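Stindden to Rent Out Fake Fruit, Shelves to Follow

FODENHAM, 25 July 2022 – Stindden, the home staging firm that has spent 13 years making other people's kitchens look better fed than they are, is opening its prop room to the public.

From September, sellers and landlords in Fodenham can borrow by the week what the firm's own stagers use: wire baskets, wall racks, dishes, and a large supply of produce that will never go off. The catalog runs to 1,022 pieces. Grapes are the most requested, followed by lemons.

"People will forgive a small kitchen," said Yee-man Hsiao, who runs the prop room. "They won't forgive a bare counter. Put an avocado on it and they start asking about schools."
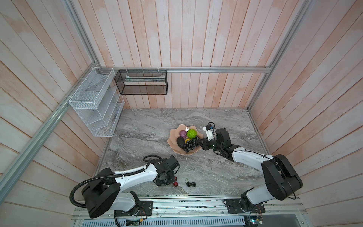 Hsiao's house rules come with every rental. Use one dish and keep it colorful. Hang what you can, so the counter stays clear. Mix the shapes, and include one fruit that visitors have to discuss on the drive home.

A starter set costs $40 a week, with a two-week minimum. Bite marks are charged separately – the firm has had nearly a dozen cases, all adults.

Bookings and press questions: Wai-kit Tse, Stindden, Fodenham.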